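**Bill tracker emails going out with the wrong committee status** (still open, sort of) 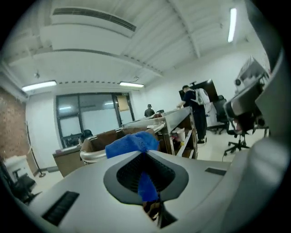

*Blue cloth on the metal bar, cardboard box behind it.*

Starting this log over because my old notes were a mess. I run the little site that follows bills in our state legislature, and every night a script pulls the status pages, drops them into Stestis (the database) and Zaltier mails out the alerts. For most of February it was fine! Then crossover week came along and people started writing to me that bills I'd listed as "in committee" had already passed the House.

First thing I checked was the feed itself. The legislature's page had the right status every time I looked, so the bad info was coming from my side.

Second thing, the schedule. The pull runs at 6 p.m., and on a normal evening the floor has wrapped up by then. During crossover they were voting way past dinner (I had the audio on while I cooked, so I should've caught this sooner). I moved the pull to 11:30 p.m. and that cleared up most of it. Not all, though. I still had 18 bills stuck on the old status the next morning.

So I went through the stuck ones by hand, and every single one had been amended on the floor. When a bill gets amended the page adds a new version line, and Kukum, which is the parser I use, was reading the first line and stopping there. Old version, old status. I told it to read the last line instead, ran it again, and 16 of them came right. Hooray!

That leaves two. Both were sent back to committee and then pulled out again the same day, so the page lists the same committee twice and I guess the parser thinks it's a duplicate and tosses it. I've fixed those by hand for now.

Things I tried that did nothing:

- clearing the Zaltier cache
- going back to the older Kukum release
- cutting the batch size down to 200

I sent a correction email to everybody on the list and got three replies, all nice ones, plus a question about whether the Senate side has the same problem. I haven't checked yet. It uses a different page layout, so I'll run it separately tonight.

Leaving this open until the duplicate committee thing is sorted.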